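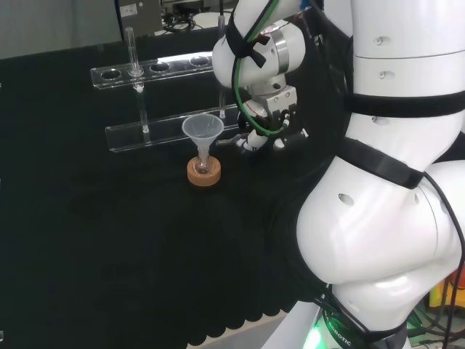 Luria support wrote back before I'd even finished my coffee: is the arm losing its position, or is the thing it's reaching for moving? Try to answer that one before you touch any settings.

Fair question! So I spent the morning before the open day trying to find out, and I'm putting it all in the ticket so whoever runs the next demo can read it.

**Ticket:** arm stops short at the funnel step
**Site:** Clondness, demo table
**Program:** Lulley pour demo, version 31
**Status:** open, workaround in place

**What's going on**

The demo is the one we always do for visitors. Arm comes over to the funnel, closes, lifts, moves on to the rack. In May it ran fine all day. Now it gets to the approach point, sits there, and throws "target not confirmed" on the tablet. If I hit resume it usually goes (usually!), but that's no good with a bunch of ninth graders standing there waiting.

**Tried so far**

- Restarted the controller. Same error, first run.
- Reloaded the program from the Vrabec backup. Same error.
- Re-taught the approach point by hand. Got 2 clean runs and got all excited, then it was back.
- Raised the confirm timeout to 500 ms. This one helped, and I've left it in.

After that I went back to the question from support and ran the approach with nothing in the way, just the gripper coming down over bare cloth, stopping, and going back up.

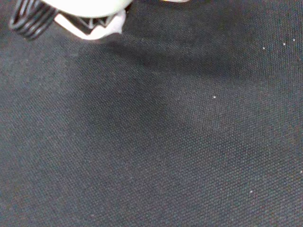 It stopped at the same height every time according to the tablet, so I'm pretty sure the arm knows where it is. That leaves the target side. My guess is the cloth. We swapped it after the May visit, and the program still has the old table height in it (I checked, it's right there near the top). Not a huge difference, but the confirm step is picky and I can see how it would balk.

**For the open day**

Leaving the longer timeout on. Please don't tug the cloth straight between groups, I know it's tempting. If it stops anyway, press resume once and keep talking. Folks mostly want to ask what happens if it drops something, so you'll have plenty to chat about while it thinks.

**Still need from Luria**

1. Can I change the table height on its own, or do I have to re-teach every point after it? I really don't want to redo the rack points the night before.
2. Is there a log of what the confirm step saw when it failed? The tablet only gives me the one line.

I'm at the table until 4:30 if you want me to run anything while we're on the phone. After that I have to go put out chairs.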